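Comparing Two Finger Sets and Two Exposure Settings on a Hand-Held Gripper
Vasanthi Hegde and Maya Zoubi
Project report, submitted 5 April 2021 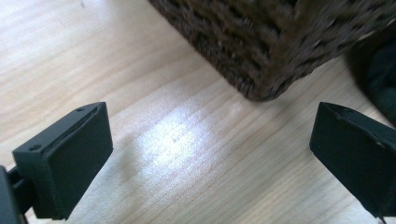 5 min read

Summary

We compared two sets of fingers for a hand-held gripper with a camera mounted on it, and two ways of setting the exposure on that camera. The fingers were the stock set from Hatum, which are square black blocks, and a thinner set we printed ourselves and called Skasa. The camera was run first on automatic exposure and then with the exposure fixed at 2000 microseconds. We recorded 543 short demonstrations in total. The stock fingers were better for baskets and boxes. The thin fingers were better for cloth. Fixed exposure was better for nearly everything except the darkest objects.

Why we did this

In the fall term our lab section used the Hatum gripper to record household tasks such as moving a basket, closing a drawer and picking up a napkin. The recordings were used to train a small policy for a tabletop arm. Many of them had to be thrown out. The two complaints that came up most in the lab notes were that the fingers were too thick to get under things, and that the video was hard for the tracking software to use on shiny tables. We wanted to know how much each of these mattered before the section spent money on new parts.

Equipment

The gripper is held in one hand and opened and closed with a trigger. The camera sits above the hand and looks forward over both fingers. The position of the gripper is worked out afterward from the video, using the Trondent tracking package, so the quality of the video affects everything that comes later.

The stock fingers are matte black with squared tips. There are two small round holes in the flange along the top of the left finger, visible from the camera. The Skasa fingers are the same length but come down to a thin edge at the front. We printed them in January and had to reprint the right one after the first version bent.

Table surfaces were whatever we had. Most of the work was done on light wood with a slight finish, which gives a bright patch of glare under overhead lights. We kept this table in the test on purpose. A lot of real kitchens and living rooms have surfaces like it, and a gripper that only works on a gray lab bench is not much use to us.

Method

Each of us did every task with both finger sets and both camera settings. The tasks were:

Slide a woven basket across the table by its corner
Pick up a folded cloth
Pick up a small cardboard box
Move a cushion to one side

We started each demonstration with the fingers fully open and the object in view ahead of them. A recording was marked good if the object ended up where it was supposed to and the tracker kept its position the whole way through. If either of these failed it was marked bad, and we wrote down which one. Vasanthi marked Maya's recordings and Maya marked Vasanthi's.

We changed fingers between blocks and not between single tries, to save time. This means that tiredness could have affected the later blocks. We swapped the order on the second day to make up for some of it.

Results: fingers

The basket was the clearest case. With the stock fingers the wide flat faces pressed against both sides of the corner and the basket moved with the hand. With the Skasa fingers the thin edges went into the weave and caught there. On a few tries the basket came up off the table when we opened the gripper to let go. Dark wicker also made it hard to see in the video where the fingertip stopped and the basket began, and this was true for both sets because both are black.

The cloth went the other way. The stock fingers pushed the fold along the table before they got hold of it. The thin ones slid under it, and most tries worked the first time.

For the box there was not much between them. The cushion was easy with either set, though Maya preferred the stock fingers because they did not dig in.

Results: camera

On automatic exposure, the picture got darker or brighter each time a large dark object came into view or left it. The tracker lost its position most often right at these moments, usually when the basket filled the top of the picture. With the exposure fixed, this mostly stopped.

Glare did not go away with either setting. The wood grain washes out inside the bright patch and the tracker finds almost nothing there to hold on to. It was less of a problem when there was plain grain showing around the patch. Turning so that the patch was off to one side helped more than any setting we tried.

Motion blur was the other issue. Fast approaches blurred the basket weave, and weave is one of the better textures for tracking when it is sharp. Fixed exposure reduced the blur but made dark objects darker. The navy cushion turned into a flat shape with no detail, and we lost several recordings that would probably have been fine on automatic.

Problems

The Skasa fingers scratched easily. We do not know if the marks matter to the tracker, but they do change how the fingers look from one week to the next, and a policy trained on clean fingers might notice. The trigger spring also got softer over the project - we only started writing this down halfway through.

Our good and bad marks depended on one person's judgment. On the cloth task we disagreed several times about what counted as the right final place. We settled it by putting tape on the table, but the earlier recordings were not redone.

Recommendations

The section should keep the stock fingers as the normal set and use the thin ones for cloth and paper only. The exposure should be fixed, with one extra lamp for dark objects. People recording should slow down for the last part of the approach and check for glare before they start.

If there is time next term, we would like to try fingers in a lighter color. The Kulkarni design in the lab's parts folder is the right length and could be printed in white without other changes. We would also like to put a soft pad on the inside of the Skasa fingers so that they stop catching in the basket.

The recordings, the marking sheet and the print files for both versions of the Skasa fingers are in the section's shared folder.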